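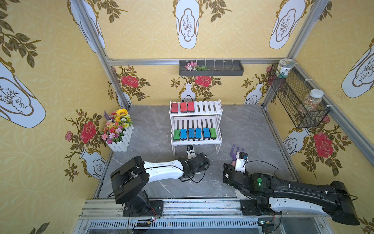
One reader, Nestoseo, wrote in under last week's changelog to say that if a site builder is going to take away the undo button, it could at least do it during business hours.

The complaint sums up the mood among users of Clidow, the drag-and-drop website builder, which pushed out version 4 of its page editor on 05/07/2023. The release notes promised "a calmer editing experience." Part of the calm came from removing the toolbar. Undo, redo and the handy little button that showed you the page at phone width all moved into a side menu called Tools, which opens from an icon that looks a lot like a smudge.

The old keyboard shortcuts still work, Clidow says, and so they do, except inside text blocks, where most people make their mistakes.

The company's support forum picked up 519 new posts on the subject before the main thread was locked and a fresh one opened in its place. The fresh one is titled "Feedback welcome." Its first reply asks where the old thread went. Its second is a workaround, which involves saving the page as a draft, closing it, opening the version history and restoring the copy from a minute earlier. Several people have thanked the poster warmly for this, and at least two have asked if it could be made into a button.

Template makers have their own grievance. Dastelell, a shop that sells add-on themes for the builder, says 800 of its customers have layouts that use the old column block, and the new editor reads that block as an image gallery with no images in it. Pages already published look fine. Open one to fix a typo, though, and the columns turn into a neat gray box asking you to upload a photo. Dastelell's advice for now is to leave the typos in.

Clidow has promised a patch that will put undo back "within easy reach," a phrase the forum is already picking apart. Column blocks will be converted automatically at some point before October. Sites with more than 2,668 blocks will have to be converted by hand, a limit the company has not explained and which has sent a number of users off to find out how many blocks they own. The editor does not say. There was a counter, but it lived in the toolbar.

In the meantime, anyone on a paid plan can switch back to version 3 from the account page, under Billing - not, as you might guess, under Editor. Free accounts stay on the new one. The switch takes about a day to go through and signs you out of every open session when it does, so finish what you're working on first.

Tang, the rival builder that dropped its own undo button two years ago and brought it back the same month, has put a large picture of a curved arrow on its home page. There is no text with it.

Filed under: Site Builders, Updates & Outages

Search this site Enter keywords Go

Contact | Corrections | Back to top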